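I drove 30 miles in December sleet to watch a robot do laundry, which says something about my social life and possibly about my own laundry.

The occasion was the open day at Vuvmont, the automation outfit in the old Bresard building out past the rail yard. The flyer promised "hands-on demos." The hands in question were not ours. We were asked to stay behind a strip of yellow tape, and a very polite young man kept an eye on our shoes.

Parking was in the back lot, coffee was by the door, and the coffee was the kind you hold to keep your fingers warm. The first room had a conveyor that sorted bolts, which it did so fast and so well that everybody got bored and left. Let that be a lesson to the bolt people.

The crowd was in the second room, for the shirt. Folding a shirt is apparently one of the hard ones. A bolt keeps its shape when you pick it up. A shirt turns into a different object every time you touch it, and the machine has to work out all over again which bit is the collar. I have had the same trouble in hotel rooms.

So we stood there, a couple of dozen grown adults, staring at a blue and white plaid button-up in a heap on a white surface, while black gripper fingers considered their options. I have been to quieter funerals, but not many.
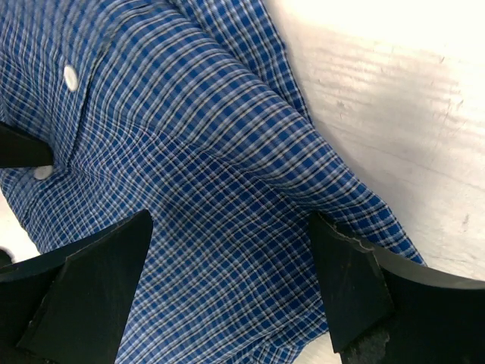
Timo Lindemann, standing next to me with a paper cup in each hand, remarked that his money was on the shirt. It had home advantage, he said, and sleeves. He also wanted to know why they didn't start with towels, and he asked it loudly enough that one of the engineers came over to answer.

They did start with towels, she told us. They did 400 of them. Towels went fine. Then somebody upstairs wanted shirts, and that was the end of everyone's summer. Buttons are a headache, she said, and plaid is less of one than I'd have guessed. The plain black T-shirt is the one they all dread.

I asked when I could have one at home. She looked at me the way my dentist does when I ask about flossing. The arms alone weigh 290 pounds, and then there's the table.

I stayed until 2 and came home with a pen, a tote bag and a strong wish to see the black T-shirt. The tote bag is still on the chair, on top of the clean laundry.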